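The robots came to Letberg in February, and by the time the heating was fixed they had the best corner of the building.

Until then the packing floor had been ours. There were tape guns on strings and a radio that got one station, and Ghassan Sleiman ran the end bench, where the fiddly orders went. He could fold an Akl carton shut with one hand while unwrapping a sandwich with the other. Management had him filmed doing this, minus the sandwich, and then asked him to sit in a chair and teach it to something with two fingers.

So he put on the blue shoe covers and took up the controller. His target, according to the sheet taped to the cabinet, was 300 good folds. A good fold was one the software agreed with. The software came from a firm called Udelau and had opinions about corners.

"It wants me to hesitate less," he told me at the end of his first shift in the chair. "I've been folding boxes nineteen years. I never hesitated until they gave me a thing to hold."
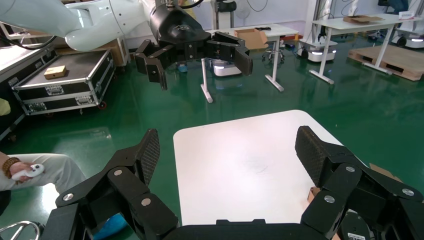
Marisol wanted to know whether he got paid by the fold or by the hour, and if it was by the hour, whether the robot could be taught to take its time. Ghassan said it already had a gift for that. She said then it should join the union, and went back to her bench, where she had a pallet for Vukudham to finish before four and no one recording her doing it.

I was made Process Liaison, meaning I carried boxes to the robots and carried them away again. Before the robots I had carried boxes to Ghassan. The new job came with a lanyard.

There was a meeting every morning at which a young man from Udelau used the word "upskilled" and looked at his shoes. He was right to say it, I suppose. Ghassan had acquired a skill. He could now make a machine do slowly what he did fast, and he'd begun to move like it. I watched him at lunch reach for the salt, stop a little short, open his hand wide and come down on it from above.

"You all right?" I said.

"Lining up," he said.
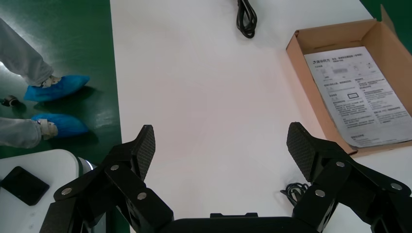

By spring he had his 300, and the young man brought a cake. It arrived in a box with a tricky sort of tab, the kind you have to slide before you lift. Two engineers had a go at it. Somebody suggested it would make a useful test case and went to find a form.

Ghassan put down the controller, reached over and opened it with his thumb. He cut himself the corner piece and took it over to the end bench, where they'd stacked the spare chairs. He moved 2 of them and sat on the bench itself.

The young man asked if he'd mind doing the tab again, with the controller this time.

"After cake," Ghassan said.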